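Charter and Field Notes
2026-04-05

Payload limits for remote portrait bookings

Clollura has revised its baggage rules for clients who book a portrait session with air transport to the Troltenow gravel bar. The change applies to every flight in the four-seat aircraft, and it affects wardrobe more than anything else.

The usable payload on the Troltenow route is 519 pounds. That figure covers passengers, photographer, clothing, camera equipment and the survival kit. It does not cover the pilot or fuel, which are already subtracted. The kit is fixed and stays in the tail compartment on every leg. Camera equipment is capped at 39 pounds, including stands and batteries. Whatever remains is for people and their bags.

Clients are asked to give body weight in the clothes they plan to fly in, boots included. Weights given over the phone have tended to be low, and almost 50 bookings last season had to be repacked on the ramp. Starting in September, each passenger will step on the scale at the Dresis hangar before loading. The reading is entered on the load sheet and is not read aloud.

Bags must be soft. A garment bag can be folded once and laid across the top of the other items; a hard suitcase cannot, and the cargo door is too narrow for most of them. Long gowns travel best rolled in a cotton sheet inside a duffel. Hangers stay at the hangar — there is a rail in the changing room for anything left behind.

Each couple may bring up to three outfits. The first should be worn on the flight out. Changes are made in a pop-up shelter on the bar, which has a floor but no heat. Heels sink in the gravel, so bring flat shoes for walking between positions and carry the others.

Wind is the most common cause of delay. The landing area runs parallel to the river, and the crosswind limit is set by the pilot on the day. If the flight cannot go, the session moves to the next open slot at no charge. If the aircraft lands but the light is poor, the session goes ahead as booked. Clients who want the option of waiting for better light should ask for the extended ground time, which is sold separately and has to be arranged before departure.
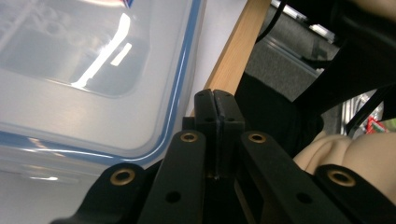

3 min read

Small items such as jewelry, makeup and hairpins should go in one closed container per person and ride in the cabin. Aerosol hairspray is not accepted on the aircraft. Pump bottles are fine if they are bagged.

The alternate site at Moschos Lake remains available when the aircraft is on floats. The payload there is lower, and the photographer will send a separate sheet to anyone booked for it. Rubber boots are provided for the step from the float to shore — give your shoe size when you confirm.

Load sheets for existing bookings will be sent out again with the new format. Please return them even if nothing has changed.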